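Wednesday night and my thumbs are cooked, so you get a thread instead of a proper review. Second week with the Skevar handheld gripper kit from Skasurow.

For anyone new: you hold one in each hand, do the chore through the jaws, and it records the whole go for a robot to learn from later. We're on folding. Folding, folding, folding.

Good stuff first. The grip suits small hands, and that's a first for me! I did 32 folds before morning tea and my wrists were fine. The old Ullen pair had me reaching for the ice pack by lunch.

The jaws are better on cloth than I expected too. Thick hems, bunched-up corners, a shirt someone's left in a heap — they get hold of it. Thin stuff on a slippery sheet is another story, you end up chasing it across the bed like a sock on floorboards.

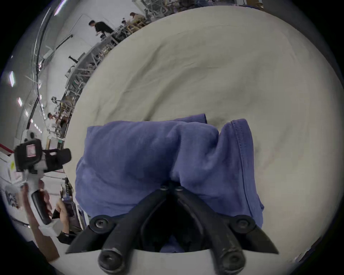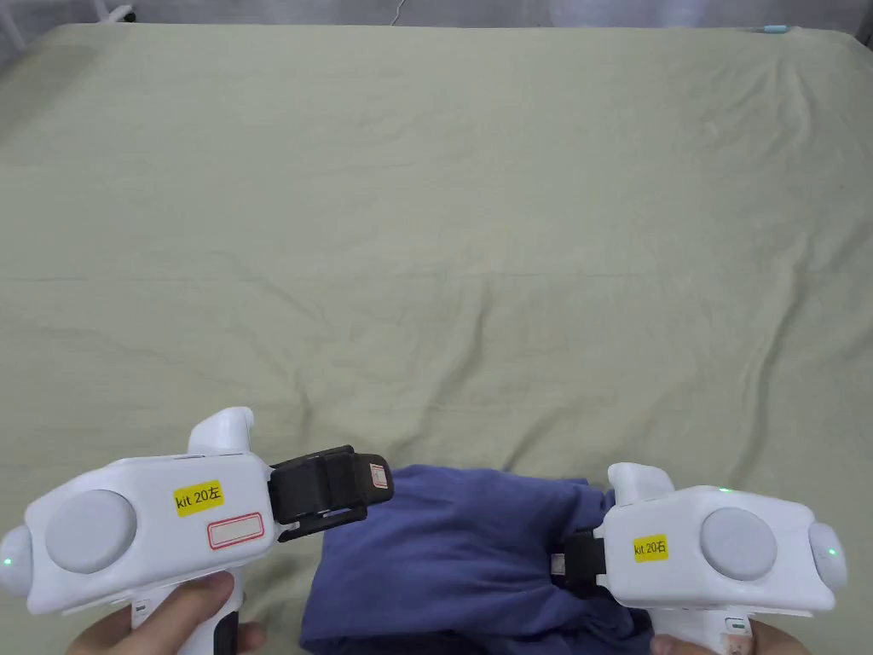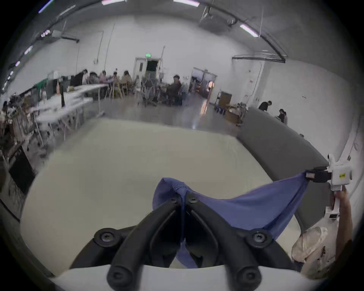

Blue cloth and black jaws in all three. Middle one has the yellow kit 20 stickers, left and right.

Label your lefts and rights, by the way. I grabbed two rights on Monday and couldn't work out why everything felt wrong.

Grumbles now. Battery is meant to do 5 hours and I'm getting 4. Not a disaster, but it dies mid-afternoon and there's no colour change on the light to warn you, it just goes. Skasurow say a firmware fix is coming. We'll see.

The carry case is rubbish. The foam's cut for a different model, I reckon, so I've been using an old towel.

Also the manual has you calibrating after every charge. Takes ages and you have to hold dead still, so no coffee first. Once it's done the tracking is lovely though.

Someone asked about the Verstraete ones. Heavier, nicer trigger, costs a fair bit more. I'd pick those for kitchen jobs and keep the Skevar for laundry.

Would I buy it with my own money? At the sale price, yes — and I'd be emailing them about that case the same day.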